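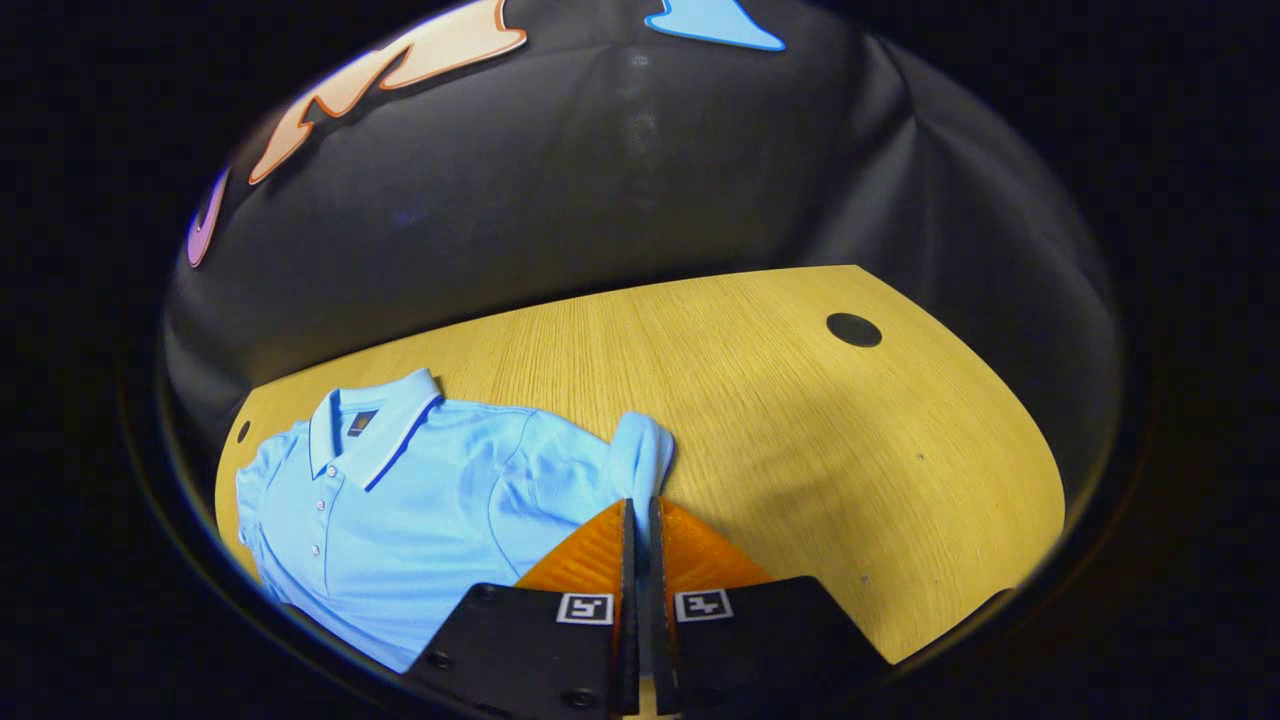
How often should you wash a work polo?
After every shift if you've been sweating in it, and otherwise every second or third wear. Turn it inside out, do up the buttons, use cold water and half the powder you were planning on.

The person giving that advice is Ruxandra Sandu, who has run the Trirnar laundry for 15 years and has strong feelings about powder. I had gone in to ask her about the business of washing other people's uniforms. I came out having been told off about my towels.

Trirnar does the shirts for a garden centre, two dental practices, a bowls club and a chain of bakeries called Zullus, whose staff go through white aprons at a rate Sandu describes as "personal". On the day I visited there were 476 garments on the books, every one of them tagged at the hem with a number.

"People think the washing is the job," she said, without looking up from a collar. "The washing is a machine going round. The job is knowing who belongs to which shirt, and then listening to them say it isn't theirs."

The trouble, she explained, is that shirts shrink at roughly the speed their owners grow, so that every man over forty in the bowls club is convinced he has been handed somebody else's. She used to argue. Now she shows them the tag, waits, and offers them a form to order the next size up. The form is headed "Replacement Garment". An earlier version was headed "Larger Size" and didn't get a single taker.

I asked what people get wrong at home.

"Softener," she said, before I had got to the end of the question. "Softener on a polo, softener on gym gear, softener on towels. You are putting a coat of grease on the thing and then asking me why it doesn't dry you." She looked at me for a while. I said that I did use it on towels. She wrote something down, though I think it was unrelated.

Next on the list is hot water, which she regards as a superstition handed down by grandmothers. She has nothing against grandmothers. Her own boiled everything in a copper in the yard, including once a wool vest that came out the right size for a doll and was given to one. But modern colours don't need it, and a knitted collar will curl up at the points after a few hot washes and never lie down again.

"You see a man with a collar like two slices of old toast," said Sandu, "and you know he washes at 60."

Can a curled collar be saved?

"You can iron it. It will be flat until he gets to the car."

Her own method for a knitted shirt takes less time to do than to hear about. It comes out of the machine straight away, gets one good shake, and has its collar pulled into shape with the fingers while it's damp. Then it goes on a hanger, or over the line by the hem with the pegs at the side seams. Never by the shoulders, she said, unless you want to go about your day with two small horns. The dryer is for people in a hurry, and even they should take the shirt out before it's bone dry.

Folding gave us another half hour. Sandu folds face down, sleeves in, sides to the middle, bottom up to the neck, and then turns the lot over. It takes her 4 seconds. She had me try it on a spare from the garden centre, and I produced something she called "a parcel with a problem". My second go was better. She refolded it anyway.

There is a folding board in the back, a hinged plastic thing bought from a supplier named Pîrvu after a persuasive phone call. It was meant to save the business an hour a day. It is used for propping open the door in summer.

The business itself came to her more or less sideways. She had been doing the accounts for the previous owner, who one June announced he was going to live on a boat and asked if she'd mind the place until he found a buyer. He sends a card at Christmas. The buyer hasn't turned up yet, and at some point in the fourth year she stopped minding the place and paid him for it.

"I did the sums first," she said. "The sums said no. But I had already learned how to fix the big dryer, and it seemed a waste."

The big dryer is a Narkura, older than most of the people who work beside it, and it makes a sound on the cool-down that regulars take for an alarm. Parts come from a man two towns over who owns three dead ones. Sandu has asked him, politely, what happens when he runs out. He said he was hoping to be retired.

I wondered whether she ever got sick of clothes. She thought about it longer than she had thought about anything else.

"Not clothes. Pockets, yes." Her staff check every pocket before a load goes in, and she keeps what they find in a row of ice cream tubs under the counter. Pens are the enemy. One biro from the smaller dental practice took out eleven tunics and a tablecloth, and she still has it, in an envelope, with the date. Tissues come second. Then there are the lip balms, the secateurs (once), and a $100 note that three different bakers recognised immediately as their own.

Who got it?

"I asked each of them what pocket it was in," she said. "Then I put it towards the Christmas lunch."

She doesn't do much laundry at home these days. Her husband has taken it over, on the grounds that she finds fault with the machine, the line and the pegs, and it is easier on the marriage if she finds fault afterwards and all at once. He separates his colours properly. She gives him that. He also adds a capful of softener when he thinks she's at work, and she can smell it from the driveway.

Before I left I asked for one piece of advice that a normal person might manage. She considered the state of my cuffs.

"Use less powder. However much you are using, less. If the rinse water has bubbles in it, you are wearing soap."

Trirnar takes private washing as well as uniforms, by the bag, with your name on the outside. Shirts come back folded unless you ask for hangers. Empty your pockets.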